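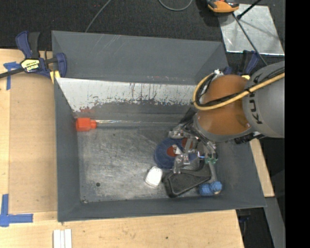 Home | About | Projects | Papers | People | Visit

About the lab

Hi! I'm Quyên Khương, and I run the Citasent lab together with Huệ Khổng. We work on one question, mostly, and we've been stuck on it (happily stuck) for 7 years: how does a robot arm learn to pick up something it has never seen before, out of a bin full of other things it has never seen before?

That sounds small when I say it at parties. People nod and ask about self-driving cars. But reach into your junk drawer some time and pay attention to what your hand does. It nudges the scissors over, it slides the batteries out of the corner, it gives up on the tape and comes back for it from the other side. We want a robot to do that, and we want it to figure out most of it by trying.

How we got here

I came to this from statistics and Huệ came from machine building, so for the first year we mostly argued. My side of the argument was that you could learn everything from enough data. Hers was that a decent set of fingers beats a clever model any day of the week. We were both a bit right, which was annoying. Our first project, Didora, was the compromise: a plain gripper, a plain bin, and a program that picked a spot, tried a grasp there, and wrote down whether it came up holding anything. Then it dropped the thing back in and went again.

The first version of Didora was terrible. It grabbed the wall of the bin a lot. It loved the wall of the bin! From overhead a wall looks like a nice long graspable edge, and the program had no idea the thing was attached to the table. We had to add a penalty for wall contact before it would leave the sides alone, and I still think of that as our first real finding.

What we do now

The current method is called Fusex. The short version is that the robot learns two things side by side, pushing and grasping, and a third piece decides which of the two to use next. If an object is out in the open, you grasp it. If it's jammed against a wall or lying up against its neighbor, a push first can open up room for the fingers.

Older systems (ours included) treated a push as a wasted move, so they never learned to like it. In Fusex a push earns credit if the grasp after it works. We look back 2 moves, and that turned out to be plenty; when we looked back further the robot started getting credit for pushes that had nothing to do with anything, and it became a terrible fidgeter. It would shove a block back and forth like a cat with a bottle cap.

Our headline result, for people who came here for that: over 1,312 test attempts with objects the robot had not trained on, adding pushes helped most when things were clumped together or up against the side, and hardly at all when they were spread out. That second half matters to us as much as the first. If your parts arrive nicely spaced you don't need Fusex, and we'll tell you so if you call us. We have talked at least one very nice company out of working with us this way.

A test run for us is 20 attempts, then the bin gets refilled and shuffled by hand. The refilling is the least scientific part of the whole business and we've tried hard to make it less so. Whoever refills isn't told which version of the program is running. We also stopped letting people "fix" a pile that looked too hard, me especially, I was the worst for that.

Things we care about

We keep objects odd. Our training set has almost 200 things in it and they come from dollar stores, kitchen drawers and the bottom of people's backpacks. Round flat things are hard, thin rods are hard, anything lumpy and soft is surprisingly easy. When a student joins the lab they bring in one new object, and that object goes straight into the test set and stays out of training for good.

We clamp things down. This is a Huệ rule and she's right about it. If the bin shifts even a little during a run, the arm's idea of where the floor is goes bad and you can lose a whole afternoon of data before anyone notices. So the bin gets clamped, its place gets marked with tape, and you check before you start. New people think we're fussy about this until the first time they skip it.

We keep the failures. Every missed grasp gets saved with the same care as the good ones, and when we share data we share the lot. A robot that only sees success has no clue what a bad idea looks like. (Same goes for grad students, and for me.)

And we like our gear a bit beat up. A scratched floor is harder for a vision system than a clean one, with streaks and specks that can pass for little objects. One February we put a fresh liner in the bin for a demo, everything worked beautifully, and then we took the liner out and the numbers dropped. We haven't used a liner since.

What we're bad at

Clear plastic. Still! Depth sensing goes right through it or bounces off somewhere strange, and the robot either ignores the piece or reaches for a spot beside it. Huệ has a new fingertip design, nicknamed the Khổng tip over her objections, that's meant to feel contact early and stop the hand before it mashes something. It's promising on the bench and we haven't run it properly in the bin, so please don't ask me for a number yet.

We're also slow. A person empties a bin in a few seconds and our arm takes its time, partly for safety and partly because it stops to look again after every move. Speed is on the list. It has been on the list for a while.

Working with us

We take on students, visiting researchers and the odd company with an interesting bin problem. You don't need a robotics background. One of our best people came from a bakery and understood sticky, squashy objects better than the rest of us put together. You do need patience for watching an arm miss the same block over and over, and you need to be OK with writing down boring things in great detail.

If you'd like to see a run, write to the lab and ask for me or Huệ. Mornings are better. Bring an object if you want, as long as you don't need it back in perfect shape.

This page was last updated on April 22, 2025.

Contact the lab | © Citasent | Back to top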